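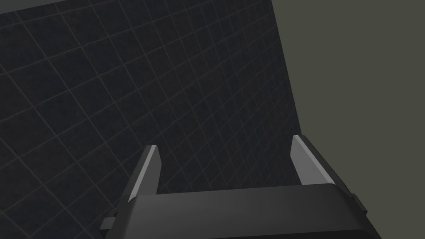
Can you learn anything useful about a gripper from a simulator subscription before you buy the gripper?

More than I expected, and less than the sales page says.

So. Urnulon Bench. It's a browser-based simulator where you rent a virtual two-finger gripper by the month and practice picking things up with it. I've paid for it with my own money since March. Thread, because I have opinions and a cold.

Who I am, for anyone new: I do packing automation for small shops. Places with one line, one forklift and a cousin who is good with computers. They can't afford a wrong purchase, so they ask me which purchase is the right one, and I go home and worry.

Pricing first, because the website makes you scroll for it. $189 a month for one seat. That gets you the gripper model, the wrist camera view, the empty starter world and 100 hours of simulation time. I have never gotten near 100 hours. I have a job.

The starter world is a dark gridded floor and a plain olive-gray nothing past the edge of it. That's all you get on day one. The parts library is a separate download, and the separate download has a separate login. I have now forgotten that second password more often than I've used it.

I've come to like the wrist view. Both fingers stay in sight, with light gray pads on the inside faces and everything else close to black, so the bit you care about is the brightest thing on the screen. Whoever picked those colors has squinted at a lot of black-on-black tools and deserves a raise.

Less fond of the default camera tilt. The floor goes off on a slant and for the first hour I kept steering as if it didn't. You can change this under Rig > Mount > Advanced > Legacy. I found Legacy on the fourth evening.

And I'd put the grid on a toggle. It's handy for judging distance, then it gets small and tight toward the far corner and my eyes start making up patterns. Support told me a toggle is "on the roadmap." I have been on a lot of roadmaps.

OK, the work itself. My test job was a candle maker with three jar sizes and a cardboard tray. Question from the customer: will one pair of fingers do all three jars, or do they need a changer? A changer costs more than their van.

I imported the jars (their CAD, my apologies to the lid), set up a pick-and-place loop and let it run overnight. 1,058 attempts by breakfast. Bench gives you a log with a reason for each miss, and the reasons are written in something close to English. "Pad contact lost during lift." Thank you! I can show that to a candle maker.

The verdict on the jars: the small and medium ones were fine. The big one only worked if the arm came in straight and slow. So one pair of fingers, no changer, and a speed limit on the big jar. That answer paid for the subscription, and I'd like that noted before I go back to complaining.

Back to complaining. Friction. The pads have a single friction number and you type it in yourself. There's a list of suggested values with no note on where they came from. Glass with a bit of wax on it was not on the list. I guessed, then guessed lower, then ran both and reported the worse one. That's my professional method and you may cite it.

Also, soft stuff. If you pack anything in a bag, save your $189. The bag behaves like a brick with a picture of a bag on it. The docs do admit this, in a footnote, on the page about lighting.

People keep asking how it stacks up against Flevover, so: I did their free trial last year. Flevover is prettier. Shadows, reflections, a little warehouse with a fire extinguisher in it. It also took 12 minutes to load on my laptop and the fan noise scared the dog. Bench opens before I've sat down properly.

Flevover's contact model is better, though, I'll give it that. If your whole problem is "will this slippery thing slip," go there and bring a bigger computer. If your problem is "does the hand even fit between these two jars," Bench is plenty.

One thing neither of them does well is the wiring and hoses. On a real arm there's a cable that catches on the guard every time you rotate past a certain point. No simulator has ever caught a cable for me. Budget an afternoon and some zip ties.

Support report. I opened four tickets. Two got a real answer the same day, from a person who had clearly used the thing. One got a link to the page I had quoted in the ticket. One is still open and I think of it as a pet.

The export is decent. You can send the approach path out as a plain file, and the integrator I work with, Petridis, read it into their own software without calling me. Anyone who has worked with exports will understand how rare and beautiful that phone silence is.

What doesn't come across is the gripper opening. It exports as a percentage, and their side wants millimeters. You'd think a gripper company would have a view on this. I made a spreadsheet. Ask me and I'll send it — it has one formula and an ugly font.

Cancellation: I tried it, for science. Three clicks, one sad survey, and they keep your project for a while so you can come back to it. I did come back. They didn't make me watch the onboarding video again, which moved me more than it should have.

Would I tell a small shop to buy it themselves? Probably not. You need to know which numbers are guesses, and the software presents all of its numbers with the same calm face. Hire somebody for a month and make them pay for the seat.

Would I tell an integrator to buy it? Sure, for one month, with a specific part in hand. Don't sign the annual plan. The annual plan comes with a mug, and I've seen the mug.

Next up is a bottle job over in Flaltcombe, with a pump top that sticks out sideways like it's hitching a ride. If the pads can hold that, I'll post the log. If they can't, I'll post the log and a picture of my spreadsheet.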